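Service week for the Vorkon cell, part two

Quick one, tea's going cold. Said I'd write up the rest of the service on the Vorkon cell so here goes.

Grease first. Axis 2 and 3 done with the small gun, caps back on, wiped round. Axis 5 still has that slight tick on the way back from the tray stack. Listened to it with the guard shut at slow speed, seven runs, and it's in the same place every time, so I'm fairly sure it's the dress pack slapping the elbow and not the gearbox. Moved the clamp 54 mm towards the wrist. Will see.

Gripper pads: swapped both. The old ones were polished like a church step. Part number on the drawer is wrong by the way, it's the Dranden ones you want, the Prilov ones are a hair too thick and you lose the bottom of the stroke. I've crossed it out in pen.

Backed up the controller before touching anything. Please do this. Last August I didn't and spent an evening retyping 202 positions off a printout with coffee on it.

Then the desk. The cell gets all its changes typed up there, and fault 282 (bad value in the pallet offset) came up twice this month. Both times there was an extra zero in the line. Sticky key, or fat fingers, can't rule out either. So the keyboard goes on the service list along with everything else. Laptop shut, then crumbs. 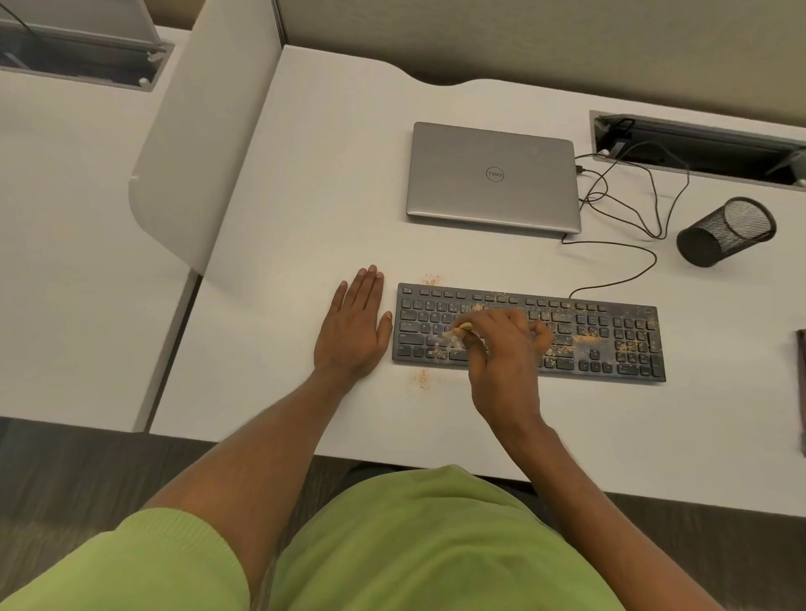

Crumbs in the letters, crumbs in the number pad.

The number pad matters most to me, all the offsets go in on it. My order for a keyboard, for what it's worth: unplug, turn over, tap, then brush from the top row down, then a barely damp cloth. Dont spray anything straight at it. And do the desk last or you're only moving the stuff about. Keys round Enter want more patience than the rest, bits get wedged under the edges and you have to come at them sideways. 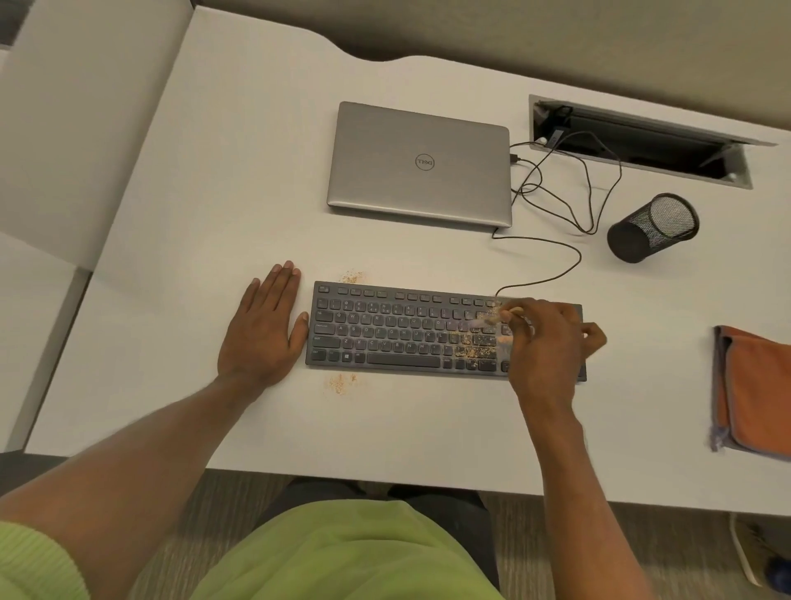

Rocío Segura commented under part one that a clean keyboard won't save me from a typo, and the offset ought to have limits on it so the controller refuses a daft number before the arm ever moves. Fair. She also wants to know why the check isn't in already. No good answer. It's going in tomorrow morning, minimum and maximum on all three offsets, and a message that says which one is wrong instead of just 282.

Still to do: fan filter on the cabinet, battery date (label has rubbed off, must of been the cleaning spray), and the light curtain test with the proper rod. The rod is at Žukauskas with the other cell. I've asked for it back twice.

Will post the new clamp position once it's had a full shift on it.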